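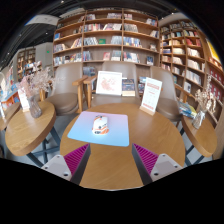
Figure 1. Gripper camera view of a mouse and mouse pad on a round wooden table, with both fingers open.

Preparing Gripper Camera Recordings for Policy Training

Last revised: 2020-10-04

1. Purpose

This page sets out the procedure for turning recordings from the hand-held gripper into training episodes with the Simard toolkit. It applies to all recordings held in the Monavard archive, whether made in the laboratory or in public interiors. Users who only wish to replay existing episodes should refer to the viewer guide instead.

The procedure has five stages: import, lens calibration, finger masking, pose recovery and export. They must be completed in the order given. A recording that fails at one stage must be corrected before it is passed to the next, as Simard does not repair earlier errors.

2. Before you begin

You will need an account on the Vuswood processing server, with write access to the project folder. You will also need the calibration file for the gripper that made the recording. Calibration files are kept in the folder named "lenses" and carry the serial number of the gripper. The files of two grippers must never be exchanged, even where both use the same model of lens.

Check that the recording contains both video and motion sensor data. A recording without sensor data can be used for detector training but cannot pass stage 4.

3. Import

Open a terminal on Vuswood and run:

simard import --source inbox --project yourproject

The command copies each recording, checks its time stamps and writes a short report. Recordings with fewer than 300 frames are set aside in the folder named "short". They are not deleted. If a short recording is needed, move it back by hand and run the command again with the option --keep-short.

Read the report before continuing. The line "clock drift" should show a value below 19 milliseconds. Where the value is higher, run simard align on the recording concerned and import it a second time.

4. Lens calibration

The wide-angle lens bends straight and round shapes alike. The curved outline of the table in Figure 1 and the black borders round the view are both normal for uncorrected material. Do not crop the borders at this stage. The calibration model is defined over the full image, and a cropped video will give wrong results without any warning.

To attach the calibration file, run:

simard lens --attach lenses/serial.yaml

Then open the preview and look at the upright parts of any shelving, door or window in the background. In the corrected preview they should appear straight over the middle part of the image. Some bending towards the corners is accepted. The bookcase in Figure 1 offers several such uprights and is well suited to this check. Where a recording has no straight background features, use the calibration clip made at the start of the same session.

5. Finger masking

The fingers and their brackets appear in every image and hardly move in relation to the camera. Left unmasked, they supply the pose recovery stage with false fixed points. The mask covers three regions: the left bracket and finger, the right bracket and finger, and the black border.

Run simard mask --auto. The automatic mask is found by colour, using the magenta ribs and dark contact strips of the fingers and the pale grey of the brackets. It should be inspected on at least one image with the fingers open and one with the fingers closed.

Two faults are common. Pale objects close to a bracket may be taken into the mask, in particular sheets of paper and white crockery. Pink objects may also be taken in by mistake. A pad such as the one in Figure 1, which is pale pink and lavender at its far edge, should be checked with care. If either fault is present, lower the colour tolerance from its default of 30 in small steps until the object is left out and the fingers remain fully covered.

6. Pose recovery

Start the stage with:

simard track --mask current

Tracking uses points in the background together with the motion sensor data. Shelves of books, printed covers and similar detailed surfaces give many usable points. Plain walls and bare table tops give few. Glass should be treated with caution, as reflections shift with the camera and can pull the path away from its true course.

On completion, open the path view. The path should be smooth and continuous. A sudden jump normally means that tracking was lost and found again. Episodes containing a jump must be split at that point, or rejected.

7. Export

Export the finished episodes with:

simard export --format clumdale

The Clumdale format stores the images, the gripper path and the finger opening for each time step. Enter a task label in plain words, naming the object and the intended action. Labels must not include the name of the site.

The export tool will refuse any episode without a label and will report error 467. Add the missing label in the episode table and repeat the command. Episodes already exported are skipped.

8. Retention

Original recordings must remain in the archive after export. The present version of the mask tool will be replaced in November, and all projects may be asked to repeat stages 5 to 7 from the original material.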